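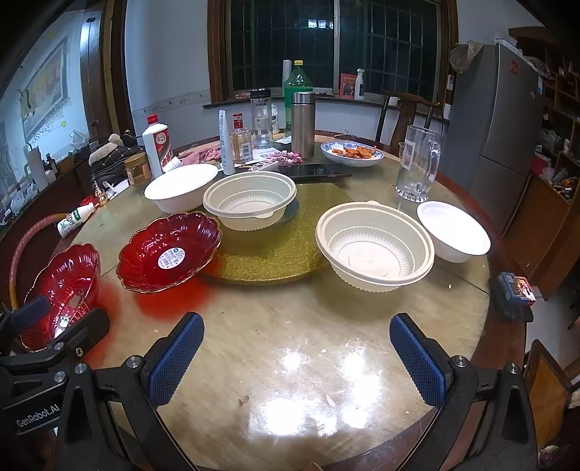

How to Get Sticker Residue Off Glass
Posted 15 Feb 2020 in Cleaning

Price stickers on glassware come off in one piece if you are lucky. Usually the top layer of paper peels away and leaves a gray, gummy patch that collects lint. The method below works on plain drinking glasses, jars, vases and most colored glass. Painted or gilded pieces need more care, so read the section near the end before you start on those.

What you need

Dish soap
A bowl or sink of warm water
Baking soda
Cooking oil (any kind)
An old plastic card
Rubbing alcohol
Two soft cloths

Step 1. Soak

Fill the sink with warm water and a squirt of dish soap. Lay a folded towel on the bottom. Put the glass in so the sticker is fully under water and leave it for 20 minutes. Don't put cold glass straight into very hot water. It can crack, and old glass cracks more easily than new.

If the sticker has a shiny plastic coating, scratch it a few times with a fingernail first. Water can't get through the coating otherwise.

Step 2. Peel and scrape

Lift one edge of the label and pull slowly, keeping it low against the glass. Push off whatever is left with the edge of the plastic card. I use an expired library card. A razor blade is faster on a window pane but I don't use one on bowls or anything curved.

Step 3. Oil and baking soda

Dry the glass. Mix one spoonful of oil with one spoonful of baking soda and dab it on the gum. Leave it for ten minutes, then rub in small circles with a cloth. The glue should roll up into crumbs. Wipe them away and repeat if the spot still feels tacky.

Step 4. Alcohol

Put a little rubbing alcohol on the second cloth and wipe the spot. Keep it away from candles and the stove. Wash the piece again with dish soap, rinse, and dry.

Gold trim and painted glass

Gold rims can wear off with rubbing. Skip the baking soda, which is gritty, and use plain oil on the sticker area only. Keep alcohol off the trim. Don't soak the whole piece if the paint is on the outside. Lay a damp cloth over the label for half an hour instead.

Which stickers are worst

The round labels from Drellent are the easiest I've dealt with and mostly soak off in five minutes. Lelitz uses a clear film label that needs the oil step every time. The bottoms of Rakovia tumblers have a foil sticker, and for those I go straight to oil and leave it overnight.

Old tape marks on jars respond to the same steps, though you may need to do step 3 twice.

Filed under: glass, kitchen, labels
344 views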